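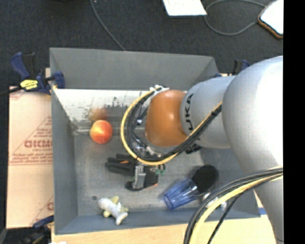 Monday, November 18, 2024
4 min read

Apples again. I had promised myself a whole day on the Dondasis order sheets and got as far as the coffee machine before Mirjam came in with the cold still on her coat and two crates of fruit against her hip, so the order sheets can wait until tomorrow and I will write this up while I still remember it properly.

The question for the week is the same one we left open on Friday: how gentle does the big gray bin have to be before we stop finding soft spots on the fruit the next morning? Henk thinks the floor is fine as it is and that we are blaming the bin for bruises that came with the delivery. He may well be right about some of them. I went over the floor with my palm before lunch, slowly, the way my grandmother used to check a tabletop for crumbs, and the worn patches are smoother than the rest, so I am less worried about those than I was. The white sloping panel bothers me more. It is scratched and speckled, and it is peeling along the lower edge, and a thin skin like a red and yellow apple has does not need much of an edge to get marked.

So for the first round we worked with single apples, one in the bin at a time, no neighbors to knock against. It feels wasteful to give one apple that whole floor to itself – Nele said it looked lonely – but otherwise we can't tell a bruise from the bin apart from a bruise from another apple. Every apple gets looked over under the desk lamp first, and anything already doubtful goes in the fruit bowl by the door (please eat from it, everybody, it is getting full and the pears underneath are not getting any younger).

Notes on the fruit itself, mostly for Sum-yee, who wasn't in today. The red and yellow ones have a nice firm shoulder and I like them for this work, but the streaks make small marks hard to spot. On the deep red side you can miss a dent altogether until you tilt it to the light. Jelle suggested we look at the pale side first and then turn, and I have started doing that, and it does help. The variety name on the Flerby crate had been soaked off, so I can't say what they are. I have written "streaky" on the labels for now.

Overnight plan: today's apples sit on the shelf by the window on paper towels, stem up, and I will cut them in the morning. Cut through the marked side, please, if anyone gets there before me, and leave the halves next to their labels.

Still to do:
– ask Chidiac whether they sell a replacement panel or only the complete bin. Their old price list says up to 100 for small parts, and I don't trust it
– smooth down the peeling edge, or tape it, if Henk can stand the sight of tape
– wipe the floor with plain water only. The lemon cleaner left a smell on the fruit last time
– a second crate from Horier for comparison, same size of apple if they have it

Mirjam took the bruised leftovers home for sauce and has promised us a jar.

Last updated: Monday evening, after the labels were done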